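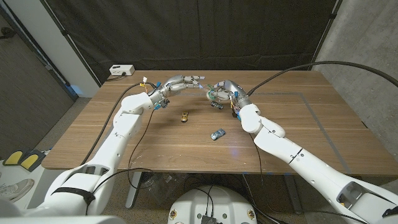
Naveed Gilani: 양팔을 한꺼번에 기록하면 파일이 너무 커지지 않나요? 저도 집에서 비슷한 걸 만드는 중인데 한 팔만으로도 디스크가 금방 차더라고요.

맞아요, 커집니다! 그래서 에피소드마다 폴더를 따로 나누고 영상은 압축해서 올렸어요. 필요한 폴더만 골라 받으시면 됩니다.

Udard 탁상 양손 조작 데이터

공유 작업실 한쪽에서 조립한 양팔 로봇으로 모은 기록입니다. 작은 장난감 자동차를 집고, 옮기고, 다른 손에 넘기는 동작이 중심이에요. 손가락 달린 손 두 개를 한 탁자에서 같이 움직여 보고 싶다는 마음 하나로 시작했는데, 하다 보니 너무 재미있어서 여기까지 왔네요.

구성

에피소드: 569개
작업 종류: 43가지
시점: 머리 쪽 카메라, 손목 카메라
마지막 갱신: 2019년 11월 26일

폴더 이름은 작업 번호와 회차 순서입니다. 관절 각도는 CSV, 영상은 MP4로 들어 있고 시각은 전부 밀리초 단위예요. 6월 이전 기록은 관절 순서가 달라서 old 폴더에 따로 두었습니다. 섞어 쓰면 엄지와 새끼손가락 값이 뒤바뀌니 꼭 확인하세요.

손목 카메라

손목 시점은 손등 너머로 손가락 끝을 내려다봅니다. 탁자 가장자리 근처에서 손이 얼마나 떨어져 있는지 보기에 좋아서, 저는 머리 쪽 영상보다 이쪽을 더 자주 열어 봐요. 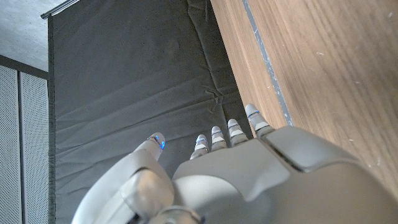 그림 2. 손목 시점, 탁자 가장자리 옆의 손

손 색이 파일마다 조금씩 다르게 나올 수 있습니다. 노출 값을 맞추는 스크립트(tools/expo.py)를 넣어 두었는데 아직 완벽하진 않아요. 더 좋은 방법을 아시면 꼭 알려 주세요!

사용 순서

1. 저장소를 받고 requirements.txt를 설치합니다. 파이썬 3.6에서 확인했습니다.

2. check_episode.py로 받은 폴더를 검사합니다. 영상과 관절 기록의 길이가 200밀리초 넘게 어긋나면 경고가 뜹니다.

3. view.py를 실행하면 머리 시점과 손목 시점이 나란히 재생됩니다. 스페이스바로 멈추고 화살표로 한 프레임씩 넘기세요. 양손이 가까워지는 구간은 손끝 간격을 살피면서 천천히 넘겨 보시길 권합니다. 볼 때마다 신기해요.

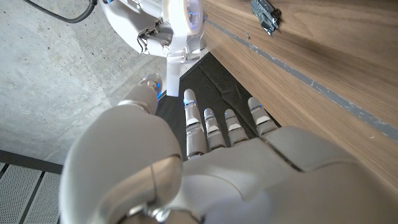 4. 학습용으로 쓰려면 export.py에 작업 번호를 넘겨 주세요. 여러 개면 쉼표로 구분합니다.

알려진 문제

- 검은 천 위에서는 손목 영상의 자동 노출이 흔들릴 때가 있습니다.
- 손끝의 파란 불빛 때문에 색 기반 추적이 엉뚱한 곳을 잡기도 합니다. 마스크 예제는 masks 폴더에 있어요.
- 작업 2번은 일부 회차에 왼손 관절 기록이 빠져 있습니다. 다시 모으는 중입니다.

라이선스

데이터는 CC BY 4.0, 코드는 MIT입니다. 이걸로 뭔가 만드셨다면 이슈에 링크를 남겨 주세요. 정말 반갑게 구경하러 가겠습니다!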